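Wednesday notes, 2023-09-27

I've been collecting demonstrations in simulation since June, and the set finally has 500 episodes in it. The task is a simple tabletop one: the arm reaches down, picks up a small object and puts it somewhere else on the table. I drive it by hand and every run gets logged.

The first 100 I threw out. I was stopping to think halfway through, and the policy learned to stop there as well. 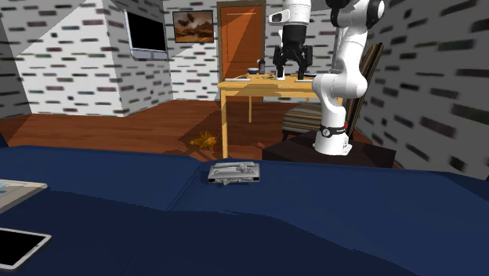 Each room layout gets 10 episodes before I change the furniture, the lighting and the colour of the walls. I used to do 4, but a reset takes longer than a run and I was spending my evenings on resets. Ashwin Thomas reckons the viewpoint should move more than the furniture does. I'll try that in the next batch.

Failed grasps now go in a separate folder. I labelled them by hand for a while and got behind. If anyone has a decent way of sorting near misses from complete misses, leave a comment. Training starts again on Enside tonight.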